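4.3 Sorting cloths before folding

Use this procedure for small household cloths: napkins, tea towels, dusters and light mesh cloths. Table linen longer than 1590 mm is covered in section 4.5.

1. Clear the table and wipe it down. Let the surface dry fully.
2. Place the Sedine tray at the far left corner of the table, long enough from the edge that it cannot tip.
3. Load the unsorted cloths into the tray. Do not press them down.
4. Take out one cloth at a time and lay it on the right-hand side of the table.
5. Keep the middle of the table clear for folding.

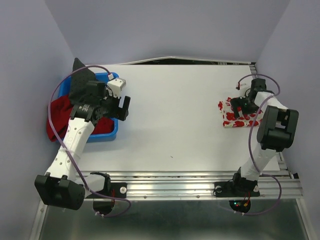

Fig. 7. Tray with red and dark grey cloths at left; flowered cloth at right.

6. Spread the cloth with the printed side down. Smooth it from the centre outwards.
7. Fold in half, edge to edge, then in half again.
8. Stack finished cloths by size, no higher than 50 mm.

Note: Perforated and mesh cloths do not hold a crease. Roll them and store them separately.

Caution: Deep red fabrics may shed dye. Wash them apart from white or printed cloths until the rinse water runs clear, at no more than 60 °C or the temperature on the care label, whichever is lower.

If a cloth hangs over the rim of the tray, tuck it back in before moving the tray. For replacement trays, quote the part number in section 2.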